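4.2 Boundary language in prank coverage

Coding first. We took 60 entertainment items on red-carpet and fan-event pranks, all from the Rorkadton archive, and read each one twice. Two coders (Hviid, Orozco), working apart. Disagreements went to Mogensen. Items before 2000 were dropped, too few and mostly captions.

What we were after: does the write-up treat unwanted contact as a joke, or as something done to a person? Headlines and body text coded seperately. They often don't match. A headline says "stunt", then four paragraphs down the performer's own statement says she was scared. Reader comments left out here, see 4.4.

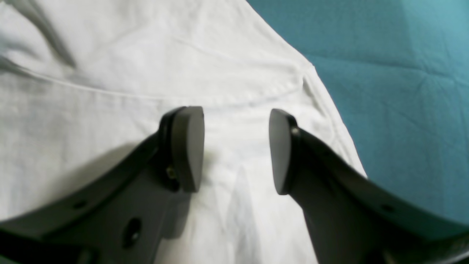

Figure 3. Gripper fingers over white fabric.

Why code the headline apart from the body? Most readers of these sites stop at the headline, and it is usually written by someone other than the reporter, so the two can carry different views of the same event.

Joke wording was most common in same-day items. Pieces written later, after a statement or a court date, shifted toward words like "grabbed" and "assault". Same outlet, sometimes same reporter. Ketilsson (interview, February) put this down to speed: the desk wants it up before the after-party and "prank" is short. Hafþórsson disagrees, and points out that Animitz, a slow monthly, used the joke wording too.

Gender of the target mattered, but less cleanly than we expected. Male performers got the joke wording for longer, and their annoyance was more often reported as a bad mood. For women the coverage turned faster, though it tended to turn toward what she was wearing. We read that as a separate problem and coded it as such (code W, see appendix).

A note on photo galleries. Grarkik runs the stills first and text under, so the reader has already met the incident as a run of pictures before any wording about it. We had no good way to code this. Lund's scheme for galleries was tried on 2 items and given up; it assumes every still has it's own caption, which ours did not.
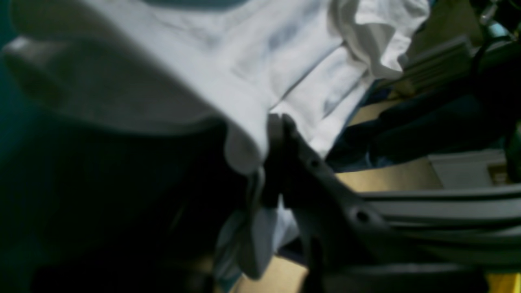
4.3 Apologies and who gets them

Public apologies next. Very few in the set. Where there was one it went to "fans" or to the event, seldom to the person touched. Coders marked the addressee, the wording, and whether the outlet updated the original item. Mostly it hadn't.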